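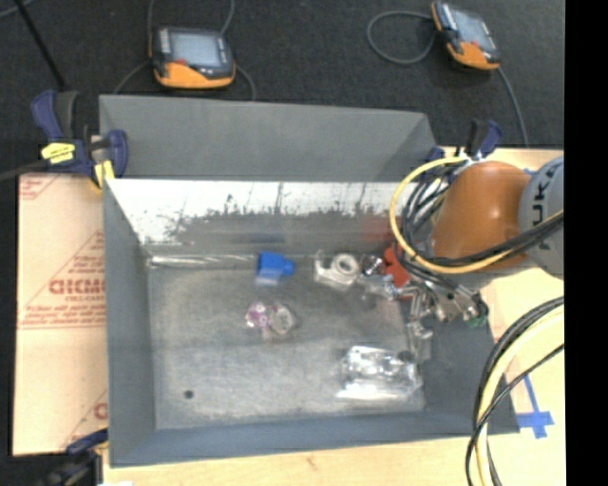

Small parts in a gray bin on a wooden table.

Tilgate Equipment Breakdown Cover
Commercial property and equipment insurance from Espinoza Mutual

Overview
Tilgate is an equipment breakdown policy for small and mid-sized businesses that own or lease their machinery. It pays for sudden mechanical or electrical failure, which most standard commercial property policies exclude. The policy may be purchased on its own or added to an existing Espinoza Mutual business package at the next renewal.

Who may apply
Cover is available to workshops, light manufacturers, laboratories, print shops, commercial kitchens and distributors. Applicants must have been in business for at least two full years and must keep a written maintenance record for each scheduled item. Businesses that rent equipment to the public should ask their broker about the Indau form, which carries different conditions.

What is covered
The standard Tilgate form includes:
Repair or replacement of scheduled equipment after mechanical or electrical breakdown
Damage caused by power surge, short circuit or motor burnout
Reasonable cost of express freight for replacement parts
Temporary rental of similar equipment while repairs are carried out
Spoilage of stock held under temperature control, up to the limit shown in the declarations
Loss of business income, where this option has been selected

Replacement is on a new-for-old basis for items up to seven years of age. Older items are settled at actual cash value. Where a part is no longer made, the company will pay for the nearest available equivalent, including the labor needed to fit it.

What is not covered
The policy does not pay for wear and tear, rust, gradual loss of performance, or parts that are routinely replaced in normal use, such as belts, filters, blades and seals. Damage by fire, flood or theft should be insured under a property policy. Faults known to the insured before the start date are excluded, as is any loss that is recoverable under a maker's warranty or a service contract.

Plans and premiums
Tilgate Basic - annual premium from $2,290. Covers up to 19 scheduled items at one location. Business income is not included.
Tilgate Extended - annual premium from $2,749. Covers up to 27 scheduled items at as many as three locations. Business income is included after a waiting period of two working days.

Premiums depend on the type and age of the equipment, the deductible chosen and the claims history of the business. State taxes and fees are additional. Premiums may be paid in full or by quarterly installment; no service charge applies to quarterly payment.

Inspection service
Pressure vessels, boilers and lifting equipment must be inspected before cover begins. Inspections are arranged through Jutach Engineering Services and are included in the premium for both plans. The inspector's report is sent to the policyholder and to the broker. Required repairs must be completed within the period stated in the report.

Making a claim
Claims should be reported as soon as the failure is found - by telephone, through the policyholder portal or through the broker. Failed parts must be kept until an adjuster has released them in writing. Please have the policy number, the serial number of the item and the maintenance record available. Emergency repairs needed to prevent further damage may begin at once, and receipts should be retained.

Documents required with an application
Completed equipment schedule, with maker, model, year and replacement value
Maintenance records for the past year
Loss history from the current or previous insurer

Applications received by noon on Friday are normally reviewed the following week. This page is a summary only. The policy wording, declarations and endorsements set out the full terms, and availability varies by state.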